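Casual vacancy on council: countback or by-election?

Posted in Local government and elections, 19th January

A councillor in our ward resigned in November and the seat is still empty. The council notice says the vacancy will be filled "by countback where available". Is that a recount of every ballot from the last election, or only the ones that elected the person who left? The margin for the last seat was 166 votes, if that matters.

Wannasri

Depends on your state, so read your own Act first. In the usual form, only the ballot papers that made up the departing councillor's quota are re-examined. Preferences on those papers go to unelected candidates who have consented to stand. The 166 margin has no direct bearing on it - the runner-up can and sometimes does miss out.

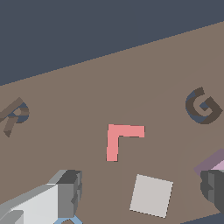
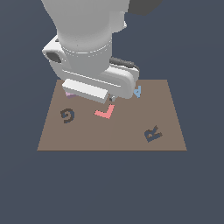
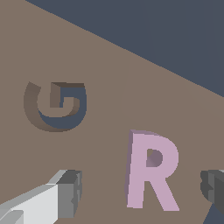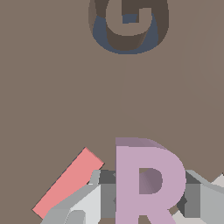

If no unelected candidate consents, the matter goes to a by-election. Check whether your ward is single or multi-member as well, as the method may differ. Consent forms have a fixed closing time and late ones are not accepted.

Jirkovau

They just give it to whoever came next. Happened in our shire, 4 candidates, done in a week.

Zondton

The answer above is wrong as a general rule. It may have looked that way in your shire if the preferences ran to the runner-up. In my ward there were 900 papers in the parcel and the candidate who had placed second on primaries lost the countback by 200. The returning officer should publish the distribution sheet - ask for it in writing.

Illier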